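Course handout 5: Moisture and shelf life of dry foods
Thaddeus Calloway, December

Water activity (aw) is the ratio of the vapor pressure of water in a food to that of pure water at the same temperature. It runs from 0 to 1. Water content and water activity are different quantities, and two foods with equal water content can have very different aw values.

Crisp foods lose their texture as aw rises. The product moves from a glassy state to a rubbery one, and the fracture sound drops before most tasters report softness. Microbial growth is rarely the limit for these products. Texture and fat oxidation come first.

Packaging film

Gain of moisture through a sealed film depends on film area, film thickness, and the difference in vapor pressure across it. Doubling the thickness of a single-layer film halves the rate at steady state. Folds and creases can open pinholes in a metal coating, so test values from flat film tend to overstate the protection of a finished pack.

Worked problem

A sealed pack holds 300 g of dry product. It gains 2 g of water per month at constant storage conditions. Texture fails after a gain of 22 g. Assuming a constant rate, shelf life is 22 / 2 = 11 months. In practice the rate falls as the inside of the pack approaches the outside humidity, and the linear result is conservative.

Read the Sowerby notes on sorption curves before the lab. Bring a calculator.

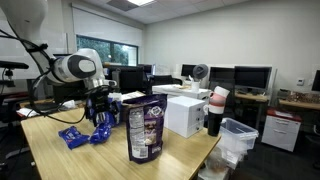
Page last changed: December, by Shagufta Marwat

Questions on the worked problem go to Shagufta Marwat at the Ivton teaching office.
Back to top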